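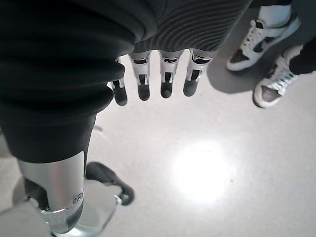
3. Getting the floor ready

The Nina floor kit cleans floors. It does not clean the things people leave on floors, so this section comes before the one with the mop in it.

1. Pick everything up. Chairs go on the table or in the hall. Socks go wherever socks go in your house.

2. Roll up the rug, if you have one, and carry it outside to shake. Check which way the wind is blowing first.

3. Sweep or vacuum toward the door, starting in the far corner. Get the edges. The edges are where the floor keeps its savings.

4. Look the floor over from a low angle with a lamp on. Grit shows up this way, along with every scratch you had forgiven the last tenants for.

5. Scrape off anything stuck down with the flat tool from the kit, held low. Push gently. If it won't move, put a damp cloth on it for three minutes and go have some coffee.

6. Test the cleaner on a patch behind a door or under the couch. Wait 14 minutes, wipe, and compare it with the floor next to it.

CAUTION: If the test patch looks dull, sticky or a different color, stop. A matching floor is nicer than a clean one with a map on it.

NOTE: Bullska concentrate is strong. Two capfuls to a bucket is the dose. Four capfuls will give you a very shiny floor and a visit to the Falls section at the back of this guide.

7. Wring the mop until it stops dripping, then wring it again. Standing water gets into seams and stays there, and Navus does not cover swollen boards under the 366-day warranty. (The extra day was Lutfa Mollah's idea. She wrote the warranty in a leap year and we have never had the heart to change it.)

8. Put the bucket behind you, on the door side. Daiane Aguiar, who tested these steps, asks us to repeat this: the door side.

Go to section 4 for mopping. If there are pets in the house, close the door before you turn the page.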